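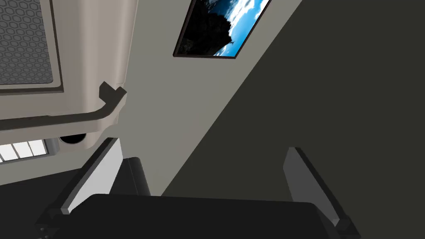
A recirculating hood only moves the smell from one side of the kitchen to the other, wrote Relu Stoica under my older post about small kitchens, and he asked why I would spend money on one. I promised to answer when I had cooked with mine through a winter. Now it is March and I can answer.

The hood is the Ultonar, the narrow model which goes under a wall cabinet. I live in a rented apartment in Grotton and I am not allowed to make a hole in the outside wall, so a hood with a duct was never a choice for me. Before, I opened the window and cooked in my coat.

First the noise. It has three speeds. On the lowest one I can listen to the radio and understand the words. On the middle one I must turn the radio up. The highest speed is unpleasant and I use it for fish and for burned onions, never for longer than necessary. My neighbor behind the kitchen wall has not complained, but she is a polite person.

The grease is where the hood does its best work. I used to wipe the cabinet doors every weekend and my cloth came away yellow. In the winter I did it maybe once a month. The metal filter catches most of it and can go in the dishwasher, though mine came out a bit gray after the first wash. The color does not bother me. If it bothers you, wash it by hand in hot water with soda.

Steam is a different matter, and on this point I think Relu is right. A filter does not take water out of the air. When I boil potatoes, the window is as wet as before. The manual does not hide it, but the text on the box is written so that you can hope for more.

Smell is somewhere in the middle. With a new charcoal filter, garlic and frying oil are gone before we finish eating. With an old one they stay until the morning. The manual says to change the charcoal after 90 hours of cooking. I did not keep a diary, but I noticed the difference by the end of January, and I cook every day. The original filters are sold in packs of two and they are not cheap. There are copies which cost half. I bought one and it was slightly too small, it rattled on the highest speed, and I went back to the original.

About the lights I have only bad things to say. They are very white and they shine on the front edge of the stove, so the back pots stand in the dark. The box promises up to 4,000 hours. I would prefer fewer hours and a warmer color.

Installation was more difficult than I expected. The paper template was printed correctly, but the screws are made for a thick cabinet bottom and mine is thin. Kenta Murakami lent me shorter ones and held the hood while I lay on the counter with a screwdriver. Do not try it alone – the hood is heavier at the back and it wants to tip. The cable leaves on the right side. Check where your outlet is before you buy, I had to order an extension from Hornham and wait for it.

The warranty is five years for the motor, but the lights and the switches have a shorter one. Keep the receipt.

Would I buy it again? For this apartment, yes. If you own your walls, get a hood with a real duct and pay the person who makes the hole. For a student who mostly boils pasta I would say save the money and open the window.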